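Consumer Claims and Evidence
Notes for Session 2: Eco labels, test conditions and the savings that never arrive
Instructor: Gudrun Albers

Read these before class. They cover more than we will get through, and the second half assumes you have done the reading on averages.

Where we left off

Last session ended with the Flikalar brochure and its promise that a household could "cut energy use by up to half." Several of you wanted to know whether that was a lie. It probably isn't. "Up to" sets a ceiling and no floor, so a household that saved nothing at all would still fit the sentence. My objection is that readers take the ceiling as the usual result, and whoever wrote the line knew they would.

Keep that in mind, because most of what follows is a version of the same trick.

Test conditions

A label on a household appliance reports what happened in a test. Somebody picked a program, a load, a water temperature and a room, ran the machine, and wrote down a number. All of this can be done with complete care and still tell you little about what happens in your basement.

Ask of any such number: which program? The thriftiest setting on a machine is often the longest one, and people in a hurry don't pick it. Then ask about the load. A figure per cycle at full capacity looks very different when you turn it into a figure per pound of clothes and assume the half loads that plenty of people run. Makers tend to report whichever of the two flatters them, and a few switch between them on the same page.

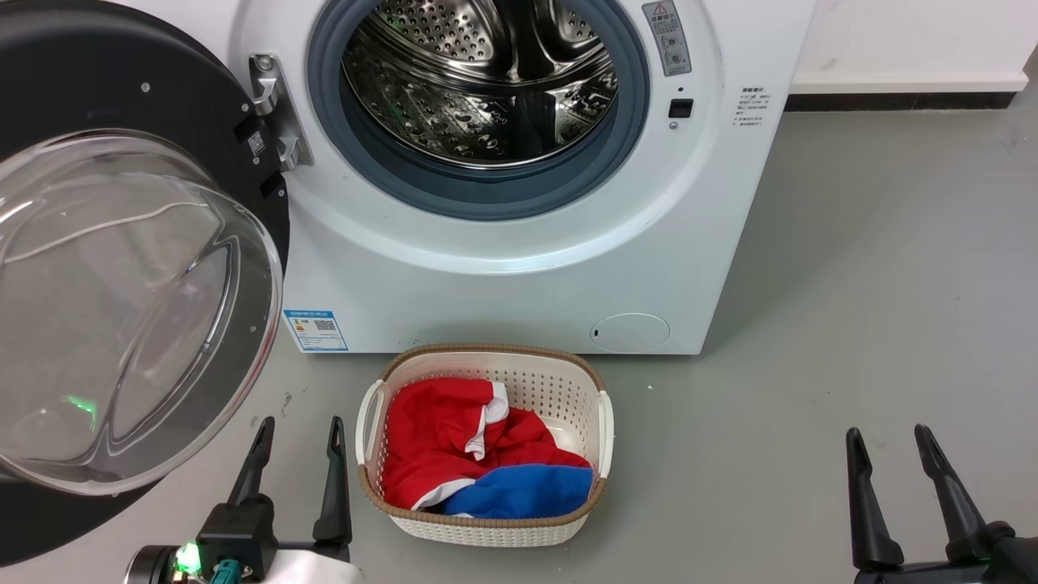
Now the comparison problem. "Uses less water" is unfinished. Less than what? The usual answers are an older model by the same maker, a rival picked by the marketing department, or an average that comes without a source. The Nolte leaflet in your packet manages all three in a single paragraph. I would like you to mark where it changes from one to the next.

A worked case: the Brasau survey

The Brasau housing office sent a questionnaire to 700 tenants and got 200 back. From these it reported that tenants with newer appliances used 373 kilowatt-hours a year less than tenants without them. The press notice left out the first number, gave the second in a footnote and put the third in the headline.

Some trouble spots, in no special order.

Who answered? Fewer than a third of the tenants. People who fill in a form about energy may be people who already care about energy. They may also turn off lights, hang their laundry on a line and wear sweaters in winter. The survey has no way of separating the machine from the person.

How was use measured? Tenants copied a yearly total from their bill. That total covers everything in the apartment, including the stove and the television. Calling the gap a saving from "newer appliances" takes a step that the data doesn't support.

What counts as newer? The form said "recently bought." One tenant's recent is another tenant's ancient history. I wrote to ask how the answers were sorted and was told that they were taken as given.

Why is the figure so exact? A number ending in a three looks measured. With 200 self-reported totals behind it, I would want to see the spread before I trusted even the first digit. The report has no table showing it.

None of this proves that newer machines save nothing. They may save a good deal. The survey just can't tell us, and it was written up as if it could.

Rebound

Suppose the machine really is cheaper to run. People may then run it more. A shirt worn once goes in the wash, since a wash costs so little. This is called the rebound effect, and its size is much argued over. Be careful here in the other direction too: the Irkarari pamphlet uses rebound to claim that efficient appliances are pointless, and its evidence is thinner than Brasau's. Doubt should cost the same whichever side you are doubting. 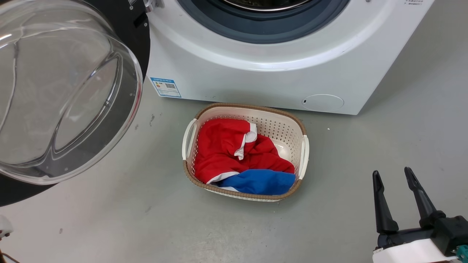

Fig. 2. Front-loading washing machine with the door open.

Lifetime figures

Watch for savings "over the life of the product." The life is an assumption, and a long one makes any yearly saving look large. Ask too whether repairs are counted, whether the price of power is held steady, and whether anything was set aside for making the new machine and hauling off the old one. The Flikalar brochure doesn't state its assumed life anywhere, even in the small print.

For next time

Bring one claim from a package, a flyer or a store page. Copy the wording exactly. Write down what it is compared with, under what conditions, and who did the measuring. If you can't find one of these, say so and leave the space blank. Please don't fill it with a guess.

The written exercise on the Nolte leaflet is due in July, one page, typed.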